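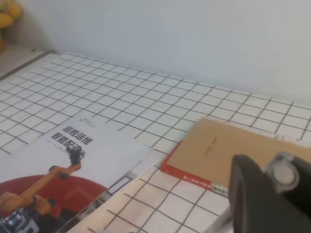
Wunham rebuilds and tests steering and suspension parts for light trucks and vans. The company works for repair shops, fleet operators and parts distributors. It does not sell to the public and does not fit parts to vehicles.

## What we do

Work is divided between two sites. The Gander building handles teardown, cleaning, measurement and assembly of steering racks, control arms and hub carriers. The Skistwood building holds the test rigs and the parts store. Cores move between the two sites on a daily truck.

Each core is given a tag number on arrival. The number stays with the housing through every step and is stamped on the finished unit. Seals, bushings and ball joints are replaced on every unit, whatever their condition. Housings with cracks, weld repairs or worn bores outside the limit are scrapped.
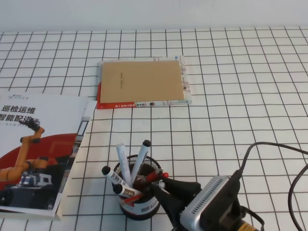 Measurements are taken after cleaning and again after assembly. Bore size, rack runout and preload are entered against the tag number and kept for the life of the warranty. Readings are written by hand first, and a plain brown notebook like the one on top of the stack of books is still the usual choice. Entries are copied to the database at the end of the shift, and the two are compared once a week.

## Testing

Steering racks are cycled lock to lock under load. A sample from each batch runs for 2,000 cycles, and the batch is held until the sample has been stripped and checked. Control arms are loaded on 3 axes. Test loads are taken from the vehicle's axle rating.

Our main rig, the Imai, was built in-house and can take parts up to 380 mm between mounting points. Longer parts are tested on the older frame at a lower rate.

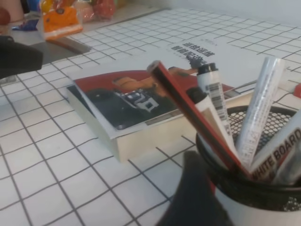

Fitting instructions are supplied with every unit. They give torque values, the order of tightening and the ride height at which bushings must be clamped. Layout is kept simple, much like the white cover with the orange robot arm on it: a title in bold type and a single photo. Drawings are used inside, with the fasteners numbered in the order they are tightened. Alignment must be checked after fitting.

## Warranty and returns

Units are covered for 3 years when fitted by a trade customer. Returned units are stripped and measured before a claim is settled, and a copy of the findings goes to the customer. This takes about a week. Damage from impact or from loose fasteners is not covered.

## Notices
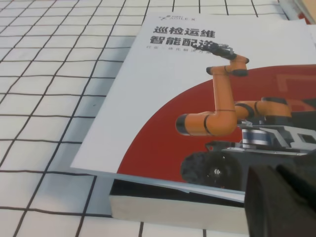 **SKISTWOOD, Wednesday, October 16, 2024.** Core returns for van steering racks are now received at Skistwood only. Cores sent to Gander will be forwarded, but credit will be issued from the date they reach Skistwood. Drain all fluid and plug the ports before shipping. The next revision of the core price list is due in April.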